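Voter Contact Survey, Jodham County
Progress report to the Bennani Fund
2022-12-21

Dear Begoñe,

Thank you for your patience with us this fall, and for the kind note you sent after the election, which Érica read out loud to the whole phone room. I promised you something longer once the dust had settled, so please get yourself a coffee, as I do tend to go on!

Where we stand

The big news is that the post-election wave is finished. We completed 3,459 interviews across the county, counting both the phone and the mail-back forms, and the last batch was keyed in by Sebastião's team over two very long evenings. Our original target was lower, but returns from the Estex precincts came in much better than they did in August (we had pretty much given up on them, to tell you the truth), so we kept the phones going an extra week.

Turnout among people who told us in August that they would "definitely" vote was a little softer than we expected. Matching against the county voter file is still going on, and I would rather not hand you a percentage now and have to take it back later. Kátia has matched over 600 records by hand where the names or addresses didn't agree, and she has been wonderfully stubborn about it. 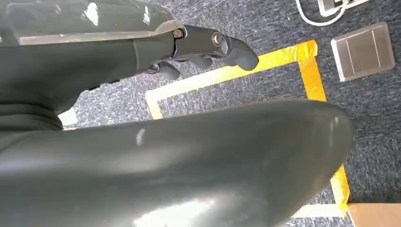 Weighting and the late deciders

We are weighting by age, education and precinct, the same as last time. The trouble spot is renters under thirty, who are hard to reach and move a lot. We set aside 200 extra calls for them and used every one. I'm also fond of our question about when people made up their minds, and Sebastião thinks the late deciders broke differently on the school bond than on the mayor's race. He'll write that up separately.

Budget

Postage ran higher than planned and interviewer hours a bit lower, so the two nearly cancel out. The Nison phone contract is paid through the end of the grant.

What comes next

There are 4 precincts left to match, then the tables, then the public summary. Could you let us know whether the Fund would like the summary in Spanish and Portuguese as well? Érica has offered to do the Portuguese and would need to get started soon.

With warm thanks from all of us,

Lindalva Moura
Project Director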